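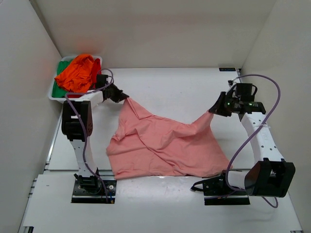
Both arms on the pink cloth, one top corner each.

Nov 28, 2022

I said in May that I would write something about the cloth folding work once we had enough examples to be worth talking about. We now have 2257 recorded attempts, of which we are keeping 1258. The rest are still on the disk but the model won't see them.

For anyone who hasn't read the earlier posts, I work with Ottó Szűcs in a small lab in Plistthorpe. We are trying to get a pair of arms to pick up a cloth, spread it out and fold it in half. We don't write down the steps. A person drives both arms by hand from a second pair of controls, everything gets recorded, and the model is trained to copy what the person did. The project is called Skarker. Ottó chose the name and I have stopped asking.

The folding is the easy part. Once the cloth is flat with its corners where you expect them, almost anyone can make a decent fold after an hour's practice, and the recordings all look much the same. What takes the time is getting from a heap to something with two corners held. You pull up what looks like a corner and it is the middle of a hem. You let go, try again, and by then the heap has a different shape. Most of my bad recordings are bad in the first half.

Our first 400 recordings were all mine, and they had a problem I didn't notice until Ottó plotted the paths of the grippers. I always took the left corner first. If the right corner was closer I would still go left, and sometimes drag the cloth across the table to do it. The model learned this perfectly. Put a cloth down with its left side tucked under and it would poke at the same spot until we stopped it. We kept a small number of those recordings and dropped the others.

After that we wrote some rules for whoever is driving:

Take whichever corner is easier to reach.
If you lose a corner, carry on and pick it up again. Don't restart.
Don't pull the cloth tight between the arms. Leave some sag.
Stop recording only when both grippers are open and clear of the cloth.

The second rule made the most difference. We used to throw away anything with a dropped corner, so the model had never seen one and had no idea what to do when it happened. Recordings with a drop and a recovery are now the ones I look for first.

The third rule came from Waqas Farooqui, who drove the arms for most of the autumn and is better at it than either of us. When I hold a cloth tight, one grip tends to slip and the whole thing springs back. He leaves it slack, brings the near hem down on the table first and lays the rest after it. The creases don't come out completely but they don't matter much for a half fold. He did 700 of the recordings and his success rate is well above mine, so I have mostly moved to checking and labelling.

Labelling is dull. Each recording gets a start, an end, a mark where both corners are first held, and a yes or no for the fold. I do it in the mornings with the playback at double speed. Ottó and I both labelled one batch separately to see if we agreed, and we disagreed a lot on what counts as folded. We settled on edges within two fingers' width of each other, checked against a paper strip.

Colour has been less trouble than I expected. We swap cloths between sessions and the model handles the change fairly well. Size is another matter. The big ones hang over the front of the table, and the weight of the hanging part pulls the rest with it if you let go too early. I want more of those before we train again.

The cables also need an eye kept on them. Twice a loop caught on an elbow joint during a wide reach and the arm stopped with a fault. I now check the slack at the start of every session.

Next month we are taking a copy of the setup to Hilldale, where Nieminen has offered us a bench for two weeks. The light will be different and so will the people driving, and I would like to see how much of what we have still works there. I have to find a crate for the arms first.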